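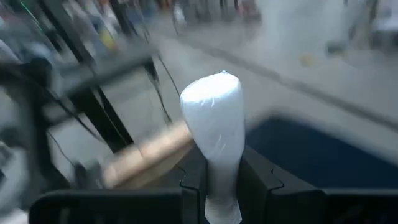

How long can you keep homemade marmalade once the jar has been opened?

In the fridge, mine is good for a couple of months, sometimes longer if everyone uses a clean spoon. Unopened in a cool cupboard it should see you through to the next lot of oranges.

marmalade_moll
Thanks for that, it's a relief! I made my first proper batch over the winter (14 jars, I got a bit carried away) and I've been opening them faster than we can eat them, mostly to see whether any had set better than the others. They haven't. It's all rather runny, lovely on porridge, hopeless on toast. Has anyone boiled theirs up a second time?

pithandpeel
Oh yes, plenty of times. Tip the lot back in the pan, bring it up slowly and give it a good rolling boil, then start testing on a cold saucer after ten minutes or so. Wash the jars and heat them again before you refill. I will say the colour goes darker, but my other half likes it that way and so do I, if I'm being fair.

Uswood_gran
I'm going to disagree, dear, and I hope you won't mind. I've been making it for 44 years and every time I've reboiled a batch it has come out tasting of toffee with the orange gone missing. I'd leave it runny and put it in a sponge, or over a ham. Next winter tie all your pips in a muslin and really squeeze it out, it's a mucky job but your set is in there.

pithandpeel
Toffee sounds like it went too long, though? I rarely go past 20 minutes. Each to their own, and I wouldn't say no to the sponge!

late_breakfast
Can I put in a word for a thermometer? I bought a Plorko one in the market at Ustik and haven't used a saucer since. Nearly 105 degrees and I turn the heat off.

Uswood_gran
Mine broke in the pan once, never again. The saucer lives in the freezer next to the peas.

marmalade_moll
Well, I've split the difference. Half went back in the pan this afternoon and the rest is staying as it is for cakes. First saucer wrinkled nicely when I pushed it, so I've potted that up and I'm leaving it alone till breakfast. Gran, how much would you put in a sponge?

Uswood_gran
Three big spoonfuls, and another warmed up to brush over the top.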